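Home | Patterns | Nursery | Techniques | Yardage Tables | Contact

Print this page | E-mail this page

Stanell Sewing Notes
February. By the Stanell pattern desk

Sewing a Self-Binding Baby Blanket with Mitered Corners
Pattern sheet 129

This sheet covers a two-layer flannel blanket with a square front panel and a larger back panel. The back panel folds over to the front and forms the border, so no separate binding is cut. The finished blanket measures 34 1/2 inches on each side, with a border 2 1/2 inches wide. All seams are straight. A basic machine with a straight stitch is enough, though a walking foot helps with the topstitching.

Materials

Front panel: 1 yard cotton flannel.
Back panel: 1 1/4 yards cotton flannel, at least 42 inches (107 cm) wide.
All-purpose polyester thread to match the back panel. The sample was sewn with Hosau, weight 50.
Universal machine needle, size 90/14.
Clear ruler, at least 24 inches long, with a 45-degree line.
Washable marking pen or chalk.
Pins or clips.
Point turner or a blunt knitting needle.

Both fabrics should be of similar weight. A thin print on the front and a thick brushed solid on the back will pull against each other after washing, and the front will bag in the middle. The Oda flannels sold through the shop are all one weight and can be mixed freely. Stuvevano flannel is heavier and should be paired only with itself.

Washing before cutting

Wash and dry both pieces separately, using the settings the blanket will get in normal use. Zigzag or serge the cut ends first if the fabric frays. Use unscented detergent. Do not use fabric softener, which coats the fibers and makes the flannel less absorbent.

Flannel shrinks more than quilting cotton, often more in length than in width. Press the dry fabric with steam, lifting and lowering the iron. Sliding the iron stretches flannel off grain.

Measure the width of the back fabric after washing and with the selvages trimmed. If it is less than 40 inches, use the trimmed width as the size of the back panel and make the front panel exactly 10 inches smaller. The border width depends only on the difference between the two panels.

Cutting

1. Square one end of each fabric. Fold selvage to selvage, let the fold hang straight, and shift the top layer sideways until there are no ripples along the fold. Trim the end at a right angle to the fold.

2. Cut the front panel 30 by 30 inches.

3. Cut the back panel 40 by 40 inches.

4. Check each panel by measuring both diagonals. The two diagonals of a panel should agree within 1/4 inch. If they differ by more, pull gently on the short diagonal, press, and measure again. If the difference remains, recut the panel slightly smaller and adjust the other panel to match.

Marking

Fold each panel in half and make a small mark at the center of the raw edge on all four sides. Do not notch the fabric; the seam allowance is only 1/4 inch.

On the wrong side of the front panel, mark a dot at each corner, 1/4 inch in from both edges. These dots are where the stitching starts and stops.

Joining the panels

1. Lay the back panel flat, right side up. Lay the front panel on it, right side down.

2. Match the center mark on one side of the front panel to the center mark on the same side of the back panel. Align the raw edges and pin from the center outward. The back panel will extend 5 inches past the front panel at each end. The rest of the back panel will not lie flat at this stage.

3. Sew from dot to dot with a 1/4 inch seam and a stitch length of 2.5 mm. Backstitch at both dots. Keep the extra back fabric clear of the needle.

4. Pin and sew the opposite side in the same way. The back panel is wider than the front and will form a loose fold down the middle. Push this fold away from the seam.

5. Pin and sew the third side.

6. On the fourth side, sew from each dot toward the center and leave an opening of 9 inches. Backstitch at both ends of the opening. A smaller opening can be used with thin flannel, but the corners are bulky when turned.

At each corner the two lines of stitching should meet at the dot without crossing. If one line runs past the dot, pick out the extra stitches now. A single stitch too many will leave a pleat at the inside corner of the border. If the lines stop short of each other by one stitch, the gap will be closed by the topstitching and can be left.

Mitering the corners

1. Take one corner and fold the blanket diagonally, so that the two neighboring sewn edges lie on top of each other. The extra back fabric will form a point beyond the last stitch, with its raw edges matched and a fold along the other side.

2. Push the seam allowances toward the front panel, out of the way. Pin the raw edges of the point together.

3. Place the ruler so that its 45-degree line lies along the matched raw edges and its long edge passes through the dot. Draw a line from the dot to the fold. The line must meet the fold at a right angle. If it does not, the layers have slipped; unpin and refold.

4. Sew on the drawn line, starting exactly at the dot and ending at the fold. Backstitch at both ends.

5. Before trimming, open the corner and look at it from the right side. The seam should run diagonally from the corner of the front panel to the outer corner of the border, and the border should lie flat.

6. Trim the seam to 1/4 inch. Clip the tip at the fold, staying 1/8 inch from the stitching. Finger-press the seam open.

Repeat for the other three corners. 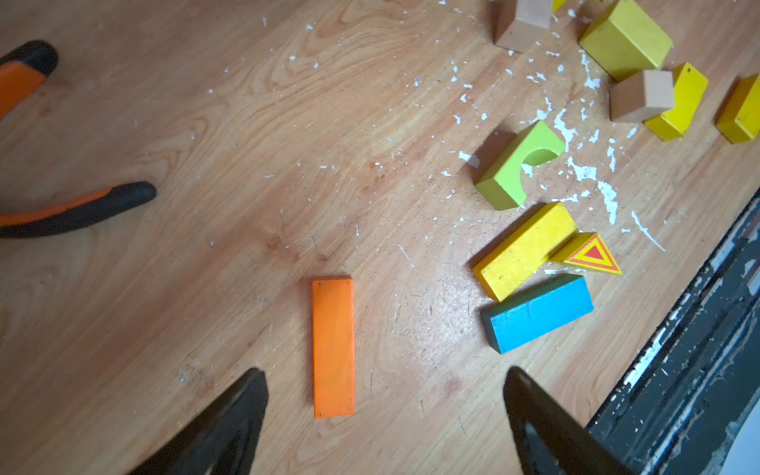

Orange wooden block, lying flat

Turning and pressing

1. Turn the blanket right side out through the opening. Pull the far corners through first.

2. Use the point turner to shape the corners from the inside. Work with light pressure. Flannel is loosely woven and a sharp tool will push through it.

3. Lay the blanket front side up. Smooth the front panel from the center toward the edges. Push all seam allowances toward the border.

4. Measure the border at the middle of each side. It should read 2 1/2 inches. Adjust by rolling the outer fold in or out, then press the fold with steam. Press the border seam last.

5. At the opening, turn in the raw edge of the border by 1/4 inch, lay it over the raw edge of the front panel, and pin.

Topstitching

Set the stitch length to 3 mm. Stitch on the border, 1/8 inch from the inner seam, all the way around. This closes the opening and holds the seam allowances in place. Start in the middle of a side, away from the opening. At each corner, stop with the needle down on the diagonal seam, raise the foot, pivot, and continue.

A decorative stitch may be used, provided it has no long loose threads. Small fingers and toes catch in satin stitches wider than 3 mm. For the same reason, bury thread ends between the layers and do not leave tails at the surface.

Common faults

Wavy border: the presser foot is stretching the top layer. Reduce foot pressure or use a walking foot.

Pleat at the inside corner: the panel seam or the miter seam crosses the dot. Remove stitches back to the dot.

Border wider on one side: the outer fold was not pressed evenly, or the front panel was pinned off center. Re-press first and measure again before unpicking.

Front panel loose in the middle: add one line of stitching 1 inch inside the border seam, or tack the center through both layers.

Changing the size

Any square size can be made with the same steps. For a border of a given width, cut the back panel larger than the front panel by four times that width. A 2 inch border needs a difference of 8 inches, and a 3 inch border needs 12 inches. Yardage for other sizes is in the tables, under Nursery.

Print this page | E-mail this page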